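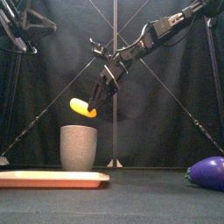 A yellow object in the gripper, with the cup below.

Maltero wants to be in your hallway, your laundry and, as of this morning, your letterbox

13 June 2022

Smart home outfit Maltero has refreshed its entire Loltska range in one go, and if you own a surface that doesn't yet have a speaker on it, the company would like a word.

Leading the pack is the new Loltska Hub, a squat little speaker with a fabric cover and a clock on the front. It replaces the model launched in March, which will come as happy news to everyone who bought one in March. Maltero says the older hub will keep getting software updates, though it declined to say for how long, or which ones.

The new hub has better microphones, a dimmer that finally goes low enough for a bedroom, and a physical mute switch. The previous hub let you mute it by asking it to stop listening, an arrangement that required a certain amount of trust on both sides.

Then there's the Loltska Post, a sensor that sits inside your letterbox and sends a message to your phone when the mail arrives. Maltero claims a battery life of up to 60 days, after which you'll have to walk out to the letterbox. It can't tell a parcel card from a pizza flyer, but the company says that colour recognition is being looked at for a later version.

Rounding out the list are a smart plug, a door chime, and a laundry sensor that clips to the side of your washing machine and announces the end of the cycle. Most washing machines already do this by beeping. The Loltska version does it in every room of the house, and will repeat itself every few minutes until the door is opened, much like a relative.

Everything in the range talks over Cusis, the wireless standard Maltero has been backing for the past 2 years. Until now, that meant a separate bridge plugged into your modem. The new hub has the bridge built in, so the old one can be retired to the drawer where you keep the others. Hourani, which makes light bulbs and not much else, is the first outside brand to sign up. Its existing bulbs won't work with the hub. Its new ones will, and they cost more.

Maltero has also reworked its app, which now puts all your gadgets on a single page - a favourite request on the company's customer forum, where the thread asking for it had reached 1656 replies before it was locked. Routines made in the old app won't carry over and will need to be set up again by hand.

The hub, plug and chime are on sale now through Maltero's website, with the laundry sensor to follow. The Loltska Post is listed as "coming soon", and you'll be notified when it arrives, presumably by email.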